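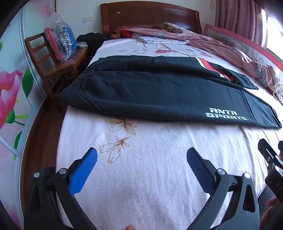

Black sweatpants across a bed with a wooden headboard.

Marriage comedy Drolter gets a second series

Good news for anyone who has been pestering us about it since the spring: Drolter is coming back! The late-night comedy drama set in a couples' therapy practice has been given a second series, and filming starts in Caltness in December with nearly all of the original cast.

If you missed the first run (and plenty of people did, given that it was tucked away after 11pm), it follows Dr Drolter, a sex and relationship therapist played with enormous warmth by Valbona Stojanovska, and the married couples who come through her door. Some haven't touched each other in years. Some can't agree on whether there is a problem at all. One pair, in what has become the best-loved episode, spend their whole appointment arguing over who booked it.

It was grown-up television about grown-ups, frank about sex without being smutty, and very funny with it. The bedroom scenes were as likely to involve a row about the duvet as anything more romantic, and viewers took to that straight away.

Writer Rajitha Kumarasinghe has finished 2 of the new scripts and is well into the third. She told us the new series picks up the morning after the last one ended, with the practice short of money and its receptionist, Gil, still not speaking to Dr Drolter.

"I left everybody in such a mess that it would have been rude not to come back," she said. "I know what happens to Gil. I've known for ages. I'm not telling you, so please stop asking!"

Gil is played by Tanvir Munshi, who came to the part from stage work and very nearly walked off with the whole programme. His long silent reaction to the couple in the third episode, when the husband produces his own agenda for the session, has been clipped and shared all over the place. Munshi is back, and he gets a good deal more to do this time, including a storyline of his own away from the front desk. We gather there is a romance in it. We also gather it goes badly for a while.

The biggest change is a new regular. Dinesh Dewan joins as Marcus Şimşekoğlu, a rival therapist who takes the rooms upstairs and starts offering weekend courses for couples in a hurry. Dewan has mostly played policemen and worried fathers up to now, and he sounds delighted to be let loose on somebody so pleased with himself.

"He's written a book and he mentions it in every scene," he said. "Rajitha has promised me that we'll see a copy of it propping up a table by the end."

Directing duties go to Sabina Majumder, who made the final episode of the first series, the one set almost entirely in a hotel during a power cut. She takes charge of the full run this time, which ought to give it a steadier feel from week to week. Majumder likes long takes and plenty of rehearsal, and the cast will have a fortnight together before the cameras turn up. She is also keeping the closed set for the intimate scenes, with an intimacy coordinator working alongside the actors from the first read-through.

"People were relaxed, and when people are relaxed they're funny," Majumder said. "We had a kissing scene last time that had to be stopped over and over for laughing. I kept a bit of the laughing in. It was lovelier than what was on the page."

Fans of the opening titles can breathe easy too. The wonky piano tune stays, though it is being recorded afresh, and the practice's terrible waiting-room fish tank has survived the move to a bigger studio.

The production company, Darnico, says the new episodes will be a little longer than before, and that the programme should go out earlier in the evening, at 9.30pm. That is a real vote of confidence for a comedy which started life as a 19-minute short shot in a borrowed dentist's surgery. The short is still worth digging out if you can find it, especially for Stojanovska's speech about separate bedrooms, which was reused nearly word for word in the series.

Stojanovska herself is busy on tour until the end of November and goes more or less straight from the last night to the first rehearsal. She sent a short message for viewers through the company: "I've missed her. I've missed her awful cardigans as well. See you all soon."

The first series is being repeated in full before the new one goes out, starting with a double bill.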